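Open afternoon at the Vastelside workrooms
Visit notes, November

Mudlow to Vastelside takes 27 minutes on the stopping train, and the workrooms are a ten-minute walk from the station if you go by the canal.
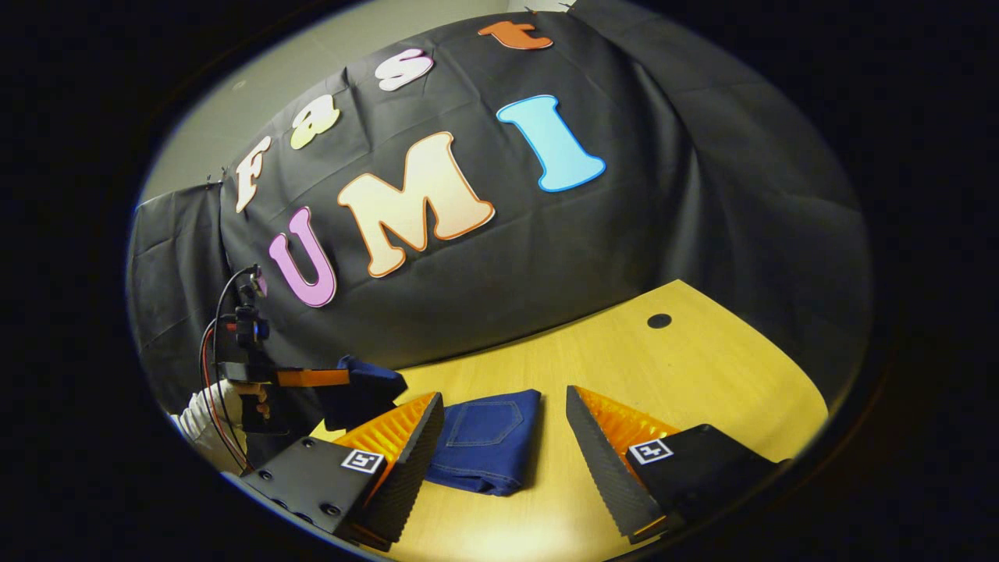 Sarita Jaiswal wrote to me afterwards that jeans ought to be folded in half lengthways first and then in thirds, never quarters, and that anyone who rolls them is storing up creases at the knee. I passed this on to Khairul Hutapea, who had the folding table for most of the afternoon, and he said thirds are fine for a drawer but too thick for a shelf. They have not settled it.

The building was a hosiery warehouse until the owners moved out to Flurnuslow. It has three floors, and on open afternoons you can go into all of them except the dye room. I got there just after one and signed the book at the door. Entry was free. Tea was 80p and came in proper cups.

I started at the top and worked down. The top floor is pattern cutting and was quiet, two people working at long tables and not much wanting to be talked to. There is good light up there and a cold draught from the north side. I looked at a rack of card patterns for work jackets, some with pencil notes going back several owners, and then went down a floor.

The mending room is on the middle floor and was the busiest. You could bring one item and have it looked at. I had a shirt with a split cuff and was told to turn the cuff, which I knew, and shown how to unpick it without pulling the collar side of the stitching, which I did not. The queue moved quickly. A man ahead of me had brought a tent.

The folding session was on the ground floor, on a pale wooden table with black cloth hung behind it and big coloured letters pinned to the cloth. Dark blue jeans, folded down to a neat rectangle with a back pocket on top, the lighter stitching round the pocket showing up well against the denim. Khairul's method is as follows. Do up the button and zip. Lay the jeans flat and smooth them from the waist down. Bring one leg over the other so the back pockets are outside, push the point of the seat in so that the edge is straight, and then fold from the hem upwards. Most people leave the point sticking out and wonder why the pile leans.

He did shirts and towels as well, but the jeans were what people asked about. Heavy denim springs back if you fold it too small. He said to press down with the flat of the hand and leave it alone — if you keep patting it the layers shift. He would not give an opinion on folding boards.

Along the passage from there is the stockroom, which I had mainly come for. The racking holds 925 lots of donated and returned clothing, all on cards by type and waist size, and the cards are still written by hand. They tried a computer list called Lucero for a while and went back. I asked how they find a pair of 34-inch trousers in a hurry and was taken straight to them.

There is a small shop by the exit. Trousers were 10 pounds a pair, shirts less, and there was a box of odd buttons by weight. I bought a dark green cord pair that will need taking up.

Practical points. The stairs are steep and the goods lift is not for visitors. The toilets are on the middle floor. It gets warm in the mending room with the irons on, so wear something you can take off. Parking in Vastelside is poor and the train is easier — the last direct one back to Mudlow goes at twenty to six, and after that you change at Flurnuslow.

The next open afternoon is in the spring and they are hoping to have the dye room open by then.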